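Pre-session safety checklist with comments - hand-held gripper recording, Willavley room, stacking task
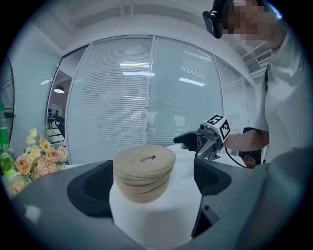 Sille Hviid: I'd still like the cable check done before the headset goes on, as we agreed in December.

Agreed, Sille, and I've moved it up to the top. Thank you for being patient with me!

1. Cables - OK. Trace each one by hand from the gripper down, and leave enough slack for a full reach.

2. Marker cubes - OK. Both faces clean and firmly seated. The Multitz tracking drops out if a cube has shifted even a little, and then the whole batch of 12 has to be done over.

3. Jaw pads - OK, with a comment. Open and close each gripper six times and listen for clicking. One set felt a bit stiff to me - please look at it again before the Gonska comparison.

4. Headset strap - OK. Snug, but do ask the wearer, who may be too polite to complain.

5. Table cloth - see to this. Smooth it flat and keep the hem off the floor, where a shoe can catch it.

6. Breaks - a rest after every four stacks, please, even when things are going nicely and everyone wants to carry on.

Checked March 17, 2025. Item 3 stays open.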